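Budgeting for a two-arm bench setup, quick tips

Price the bench first. Arms second. Everybody does it the other way round and then the top is too shallow.

Measure reach with the wrist folded, not streched. Lost 4 inches that way on the Totthorpe bench.

Rail and mounting bar: get them as one quote. Grotis wanted 300 for the bar alone, Trondside did bar plus rail for 185 more. Ask.

Cable. Buy extra, leave slack at the elbow, tie it under the bar. Bag of zip ties, cheap.

Side walls, yes. Stuff rolls.

Practice items come out of the kitchen. Bottle rack, storage box with a lid, a cup. Spend nearly nothing here. Wash the bottles out first or the gripper pads get sticky.

Spare fingers - put 100 aside. Takumi Sekiguchi says double it, he's probaly right.

Used arms ok if you can see them move before paying. Sakai lets you, some don't.

Keep reciepts in one envelope. Next price check is September, will redo the numbers then. 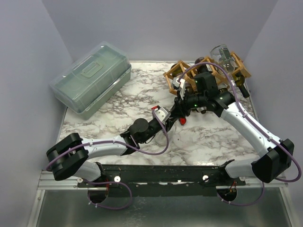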